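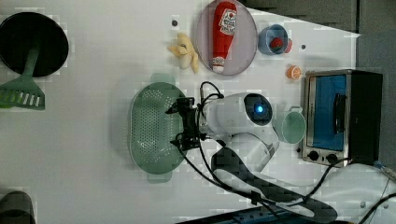
Sorting a play kitchen that has gotten mixed up with real kitchen things

Posted in Home & Family > Toys and Playrooms

mossyteapot

Hello everyone, I have been reading this site for ages and have finally run into something I can't work out from the old threads. We have a long white table that the play food lives on, and over the past year or so it has turned into a bit of everything. Some of it is plainly toy stuff: the banana with the peel that opens out in flaps, the red ketchup bottle with the white cap, a strawberry, a little orange slice. The rest is kitchen gear that I let drift over from the cupboards, such as the pale green oval colander, a round black frying pan, a green slotted spatula, a light blue cup and a lavender plate. And then there is the toaster oven, the silver and black one with two round knobs, which sits on the right-hand side and makes everyone want to "bake" everything in sight.

I love how it looks when it's all laid out, and the kids (mine, plus whichever cousins are over) play far longer with the big colander than they ever did with the tiny one that came in a set. What I don't love is clearing it up. Nothing nests, the colander takes up a huge amount of space, and the orange slice disappears about twice a week. It has been found in the cup, under the pan and once in my coat pocket.

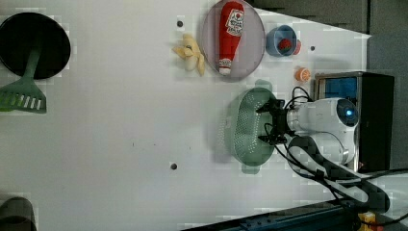 I tried a single big bin, and it was a disaster, because the pan goes in first and then everything else slides around on top of it and you have to tip the whole lot out to find the strawberry. Then I bought a set of drawers from Oltero, which are perfectly nice drawers, but the colander won't go in any of them and the spatula handle sticks out so the drawer never shuts.

So I have a few things I'd love advice on. Do you store the toy food and the real utensils together, or keep them apart? What do you do with something as awkward as an oval colander? And is it silly to leave the toaster oven on the same table? We would like to be able to clear up in 10 minutes before supper, with the children doing most of it. There is a low shelf beside the table, 30 inches wide, that I could empty out if it would help. Thank you in advance, and sorry this got so long!

butterdish_and_beans

Oh, I do feel for you, we had the very same muddle in our old place in Turunthorpe and it took me far too long to sort out. I'd empty that shelf tonight if I were you!

My big change was to stop thinking of the colander as something that needs a home and start using it as one. Ours was round, yours is oval, but I think it will work even better, as a long shape is easy for two little hands to carry. All the play food goes in the colander, the colander goes on the shelf, and you're done. The children can see what's inside, they can lift it out by the ends, and they get to pour it onto the table, which they seem to enjoy as much as the cooking. The banana can go in with its peel open or shut, I gave up caring.

For the orange slice and anything else that small, I would use the blue cup. Make it a rule that the little things sleep in the cup and the cup stands on the plate. Mine took to this straight away once I called it "putting them to bed," and I still find myself saying it when I put the real lemons away.

The pan and the spatula I would hang up. A couple of those stick-on hooks on the side of the shelf will do, but do check the weight on the packet and go one size up. If your pan has come out of the real kitchen it may be heavier than you expect, and ours came down with a terrible crash one evening in November and frightened the cat half to death. If you can't hang it, put it flat on the bottom shelf with the spatula lying across it. I wouldn't stack anything on top, or you'll be back to the problem you had with the bin.

I'd keep the toys and the utensils together, by the way. Once mine were split up, the utensils stopped being played with at all.

fallahi_road_mum

Just use a shallow tray from the dollar store. We had 5 of them at one point. Works fine.

quietpantry

I agree with nearly everything butterdish_and_beans said, and the cup idea is lovely, so I'll only add a bit about the toaster oven since it hasn't come up yet.

If it's a real one, I would move it. I don't mean that it's dangerous sitting there unplugged, and perhaps yours has never been near a socket. My worry is more about habit. My youngest was used to putting pretend toast and a plastic pear into an old one we kept for play, and then at my sister's house in Iltville she opened the working one on the counter and popped a toy egg inside. We caught it before anyone turned it on, thank goodness, but I went home and took ours off the table that same evening. There were tears – quite a lot of tears – and then a cardboard box with bottle tops for knobs took its place and by the weekend it was forgotten.

If it's a toy one, or if you decide to keep it anyway, I'd make it part of the play and never part of the storage. It's so tempting to push the last few bits in and close the door. Then the next morning there's a search for the ketchup and you have to remember it's in the oven.

On washing, seeing that some of your things came out of the cupboards: I keep ours strictly one way. Once a cup or a spatula has gone over to the play table it stays there, and I don't borrow it back for cooking. I wash the lot in warm soapy water now and then and leave everything to dry on a towel overnight. The peel on a banana like that can hold water if it's the sort with a join, so give it a good shake and leave the flaps open.

mossyteapot

Thank you all so much, this is wonderful! The colander is on the shelf with all the food in it as I type, and it fits with room for the plate and the cup next to it. I haven't found hooks yet, so the pan is lying flat on the bottom for now.

I'm going to have a think about the toaster oven. I suspect quietpantry is right, but I'll need to find a good cardboard box before I dare touch it. Has anybody got a trick for making knobs that turn and don't come off in a day?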